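# How do wet clothes become dry?

You put your socks in the basket on Wednesday, and later they are back in your drawer, clean and soft. What happened to them in between? A big part of the answer is water, and how it goes away.

When clothes come out of the washing machine, they are heavy. The machine spins them very fast to throw much of the water out, but a lot of it stays hidden between the threads. Cloth is made of many thin threads, and water likes to hold on to them.

To dry, the water must go into the air. It leaves in tiny bits, so small that we cannot see them. This is called **evaporation**. The same thing happens to a puddle on the footpath after the rain.

## Tools for the laundry room

A laundry room doesn't need many things. You need some detergent, which is the soap for clothes. It often comes in a big jug with a handle, because a full jug is heavy. You also need hangers, and a table is very useful for sorting. 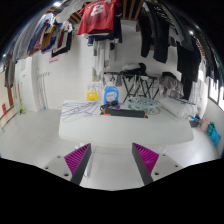

Thin wire hangers are good for shirts. They are light, and many of them fit in a small pile, but they love to catch each other. If you want to take one, lift it slowly – if you pull, five more will come with it!

For small things there is another kind of hanger, with many clips. One clip can hold one sock, so a whole family of socks can dry together in a little space.

## Why do we hang clothes up?

Try this with two wet face cloths of the same size. Roll the first one into a ball. Hang the second one open on a hanger. After 20 minutes, touch both of them. Touch them again after 55 minutes and write down what you feel.

The open cloth should feel drier. More of it touches the air, so the water has more places to leave from. The ball keeps its water inside, where the air cannot reach.

Clothes can dry indoors too, on a line high up or over the bars of a rack. A window helps when it is open, as moving air carries the water away. Thick things like coats need more time than thin shirts.
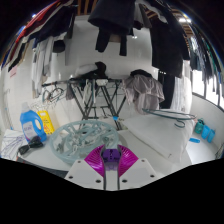
## Words to remember

- **Detergent:** soap made for washing clothes.
- **Evaporation:** when water goes into the air in bits too small to see.
- **Rack:** a stand with bars where you can put wet clothes.

*Written by Imad Qudah for the young readers of Flindcombe*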